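Ratgeber > Holz & Oberflächen > Häufige Fragen zum Ölen von Tischplatten

Lesezeit: 4 Minuten

Häufige Fragen: Tischplatten ölen und pflegen

Welches Öl nehme ich für einen Esstisch?
Am liebsten ein Hartöl! Es zieht tief ein, härtet gut aus und holt die Maserung so richtig heraus. Wir arbeiten in der Werkstatt seit Jahren mit dem Hartöl von Pimum, für sehr dunkle Hölzer auch mal mit dem getönten Öl von Marchetti. Reines Leinöl geht ebenfalls, braucht aber viel Geduld beim Trocknen.

Muss ich vorher schleifen?
Bei rohem Holz ja, und zwar immer in Faserrichtung. Mit 120er Körnung anfangen, mit 180er aufhören -- feiner muss es nicht sein, sonst nimmt das Holz zu wenig Öl auf. Danach gründlich absaugen und mit einem kaum feuchten Tuch nachwischen.

Wie trage ich das Öl auf?
Dünn! Wirklich dünn. Mit Pad oder fusselfreiem Lappen verteilen, 15 Minuten einziehen lassen und dann alles abnehmen, was noch auf der Oberfläche steht. Wer den Überschuss vergisst, hat am nächsten Tag klebrige Stellen und darf noch mal ran.

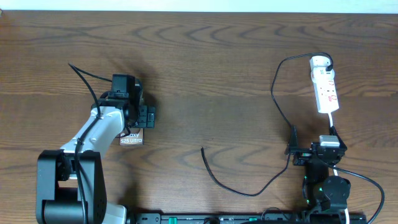 Beim zweiten Auftrag geht es dann schon viel schneller, das Holz ist ja bereits gesättigt. Zwischen den beiden Gängen bitte über Nacht warten und kurz mit einem feinen Pad darübergehen. Dieser Moment, wenn die Farbe plötzlich Tiefe bekommt, macht uns jedes Mal wieder Freude!

Wann darf ich den Tisch wieder benutzen?
Vorsichtig nach einem Tag, richtig belasten nach 9 Tagen. Bis dahin keine Tischdecke auflegen und verschüttetes Wasser gleich abtupfen.

Hilfe, ein Rotweinfleck!
Keine Panik, das ist ja das Schöne an geölten Flächen: Man kann sie stellenweise ausbessern. Fleck anschleifen, ein paar Tropfen Öl darauf, auspolieren, fertig.

Wohin mit den Lappen?
Ganz wichtig: Ölgetränkte Lappen können sich selbst entzünden. Flach ausgebreitet im Freien trocknen lassen oder in Wasser legen, nie zusammengeknüllt in den Müll.

Gibt es bei Gostent auch Kurse?
Ja, wieder ab Juni! Der Ölkurs dauert vier Stunden und kostet 105 Euro, Material inklusive. Eigene Brettchen und kleine Platten dürft ihr gern mitbringen.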